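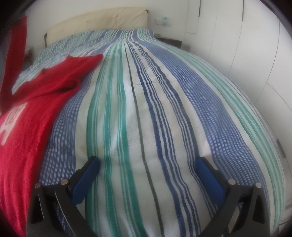
Stopping Before Answering: A Short Pause Routine for Student Mediators

Project report, Workplace Communication and Conflict, second-year module
Kgomotso Pillay and Lerato Joubert

1. Background

Our department runs a peer mediation desk where students can bring disagreements with housemates, lab partners or group members. Two student mediators sit in on each session. They are not there to judge who is right. Their job is to help the two parties talk until they can agree on something, or agree that they can't.

Both of us trained as mediators in our first year. In training we were told to "stay neutral" and "listen fully," and we practiced summarizing what a person had said. We were given very little on what to do when we ourselves became annoyed, bored or worried during a session. In practice this happened a lot. When a party raised their voice, we tended to answer too fast, and the answer was often advice. Advice is against the rules of the desk.

The project looked at whether a short pause routine, used by the mediator before speaking, would change how mediators respond in difficult moments. We called the routine Ustby, which started as a typing error for "standby" in our shared notes and stayed.

2. Questions

We started with a long list and cut it down to two questions.

Does using the pause routine change the kind of response a mediator gives right after a tense statement?

Do mediators find the routine usable in a live session, or does it get in the way?

We did not try to measure whether the routine leads to more agreements. Too many other things affect that, and the desk does not keep records in a form we could use.

3. What other people have written

Most of the course reading on listening treats it as a skill of attention. The listener is asked to set aside their own opinions, follow the speaker and check understanding. Reading on mindfulness at work adds that a person can notice their own reaction before acting on it. Both sets of reading agree that noticing has to come first, but they differ on how much time it needs. Some writers describe daily sitting practice of many minutes. Others describe a single breath.

We found the single-breath approach more useful for our purpose. A mediator cannot leave the table to meditate. We also found that the reading was mostly about managers and employees. There was less on people of equal standing, such as students mediating for other students, where the mediator may see the same people at lunch.

4. The routine

Ustby has four parts. A mediator goes through them silently after a party finishes speaking and before saying anything.

Feet. Put both feet flat on the floor and notice them.

Breath. Let one breath go out all the way.

Name. Name your own reaction in one word, such as "irritated" or "sorry."

Choose. Pick one of three kinds of response: a question, a summary or silence.

The third part caused the most discussion when we designed it. Lerato thought it would pull attention away from the speaker. Kgomotso thought that without it the routine was only a breathing exercise. We kept it and decided to ask the participants about it afterward.

5. Method

Six peer mediators took part, all with at least one term at the desk. Neither of us was a participant. All six signed a consent form and could leave the project at any time. No real parties were involved, because what is said in real sessions is confidential.

We wrote role-play cases and asked drama students to play the parties. One case was about a shared kitchen and unwashed pans. Another was about a group assignment where one member had missed every meeting. A third was about a borrowed bicycle returned with a bent wheel. Each actor had a card with a few tense statements to work in at some point, for example "You're obviously on her side" or "I don't see why I'm even here."

Every participant did a first round of role-plays without the routine. They then attended a training session where we explained Ustby and practiced it in pairs. After a gap in which they were asked to try the routine in daily life, they did a second round with different cases. The rounds took place in the Ngubane seminar room, in the late afternoon when it was free.

We recorded sound only. The recordings were typed up using Cistiveck, the transcription tool on the department computers, and then corrected by hand. It did poorly when two people spoke at once, and this is common in a dispute, so the correcting took much longer than we had planned.

We marked every mediator response in the transcripts as one of the following: question, summary, advice, defense of self, taking sides, or other. Across both rounds we coded 821 responses. Each of us coded all of them separately and then we compared. Where we disagreed, we listened to the recording together. Most disagreements were about questions that were really advice, such as "Have you thought about just making a rota?" We decided to code these as advice.

After the second round we interviewed each participant. The interview was open, with a short list of topics, and we took notes by hand.

6. Results

6.1 Kinds of response

In the first round, advice was the most common response after a tense statement. This included the hidden advice described above. Defense of self came up mainly after the statement accusing the mediator of bias. Typical replies were "No, I'm not on anyone's side" and "I'm only trying to help."

In the second round, advice became less common and summaries more common. Defense of self almost disappeared for four of the participants and did not change for the other two. Questions stayed at much the same level, but they were shorter and more of them were open. Taking sides was rare in both rounds.

We had not planned to look at silence, as it does not appear in a transcript as a response. While checking the recordings we noticed that in the second round an actor would often fill the pause with something new. In the bicycle case, one actor went on from "I don't see why I'm even here" to "I did say sorry, but she didn't hear it." That line was not on the card. The actor told us later that the quiet had felt like an invitation to continue.

6.2 What participants said

All the participants were able to use the routine, but they used it unevenly. The feet and breath parts were described as easy. One person said the breath was the only part she remembered when the voices got louder, and that it was enough to stop her from jumping in.

Opinions on the naming part were split. Some found it the most useful part, because a reaction seemed smaller once it had a word. Others said they could not find a word quickly, and searching for one meant they missed the next sentence. One participant solved this by using the same word, "reacting," each time.

The choice of three responses was popular. Several participants said they liked having a short list, and that advice not being on it was a clear reminder.

Two participants felt awkward about the pause itself. They worried the parties would think they had nothing to say. One had tried the routine at home in an argument with a brother and was told to stop staring.

7. Discussion

The results suggest that a short pause is linked to a change in how mediators respond, at least in role-plays. We cannot say that the routine alone caused it. The participants had also had more practice by the second round, and they knew what we were hoping to see. There was no comparison group.

The split over the naming part is the result we think about most. In our own use of the routine, we each ended up on the opposite side from where we started. Lerato now names a reaction most of the time. Kgomotso often skips it. It may be that naming works better as something practiced outside the session, so that the word comes quickly when it is needed. We would test this if we did the project again.

The pause also raises a question about fairness. If a mediator pauses after one party speaks and not after the other, the parties may read something into it. In the transcripts we could not tell if this happened, and we should have measured the pauses from the sound files. Anyone training mediators in this routine should tell them to use it evenly — after calm statements as well as tense ones.

8. Limits

The group was small and all from one campus. The actors were good but they were acting, and some participants said they felt safer than in a real session. We coded the responses ourselves and knew which round each transcript came from. A third coder who did not know would have been better. The gap between rounds fell over a holiday for some participants, who then had fewer chances to practice.

9. Costs and time

The department gave us a budget of 450 for the project. Most of it went to the actors and the rest to printing and refreshments. We booked rooms through Justport, the campus booking page, at no charge. The coding took up most of July.

10. Recommendations for the desk

Include the pause routine in first-year mediator training, with the naming part marked as optional.

Let trainees practice it on calm conversations first.

Add a session on hidden advice, using examples spoken by mediators in training.

Have the two mediators in a session agree beforehand on a small signal that means "pause." Participants suggested a pen laid flat on the table.

Tell the parties at the start that the mediators may be quiet for a moment before they answer.

11. Division of work

Kgomotso wrote the cases, ran the training session and wrote sections 4 to 6. Lerato arranged the actors and rooms, corrected the transcripts and wrote sections 1 to 3. The remaining sections were written together. The case cards and the coding guide are kept with the desk's training folder and can be borrowed by other students.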